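### 3.2 Study sites and observation of waiting time

The study was carried out at two packing sites of the Negash cooperative, Clalline and Truludholm. Both sites receive vegetables from small growers and prepare them for the Alance market. They differ in how the work is shared between the members. In Clalline, each worker stays at one place during the whole shift. In Truludholm, the members change places when they agree on it among themselves, and no written plan exists for this.

Our interest is in the waiting time, by which we mean the minutes when a worker is present and ready but has no produce to handle. Earlier studies of seasonal work usually treat such minutes as lost. We follow a different view, in which waiting is also the time when workers exchange news, teach each other and settle small disagreements. For this reason we recorded both its length and what people did with it.

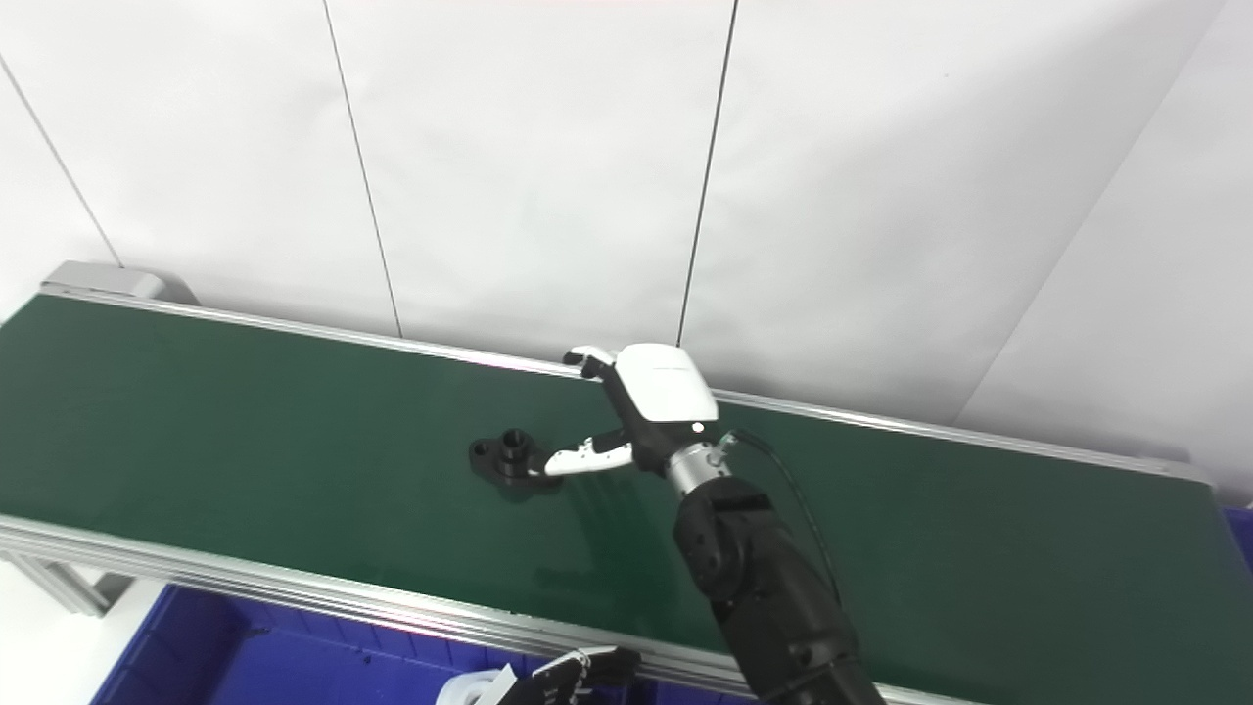
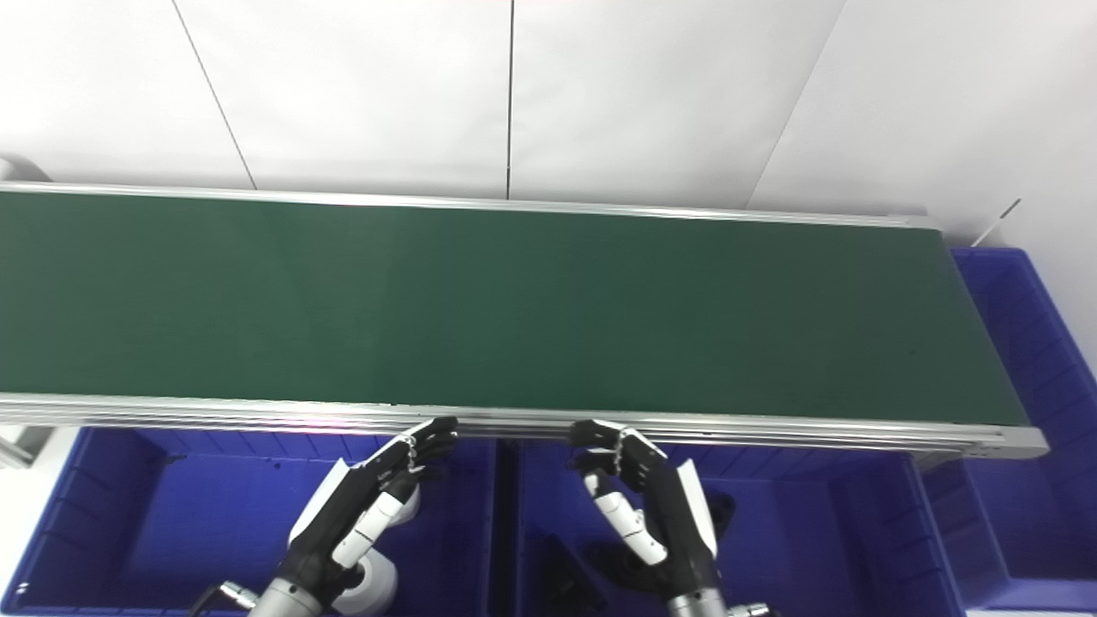

Department of Rural Sociology, Working Group on Cooperative Labor

**Figure 2.** Conveyor with a dark green belt and silver aluminum side rails (both views).

Each observation period lasted 90 minutes and was placed either in the early morning or directly after the midday meal. The observer sat where she could hear the conversation without taking part in it. Notes were written by hand and were typed on the same evening. We did not record voices, as several members had asked us not to do so during the first meeting in April.

After the observations, Ebise Kassa held interviews with 7 members, in the language that each of them preferred. The interviews began with an open question about an ordinary Thursday, which is the main delivery day at both sites. Only later did we ask about waiting directly. In the trial interviews we had used the word "idle" and two persons felt accused by it, so this word was removed from the guide.

The typed notes were coded in 2 rounds. In the first round we marked every waiting period and the activity that filled it. In the second round we compared these marks with the interviews and changed the codes where the members described the same activity in another way. For example, what we had first coded as "chatting" was often explained to us as an arrangement of child care or shared transport. Such cases were moved to the code "household matters," and they are discussed separately in Section 4.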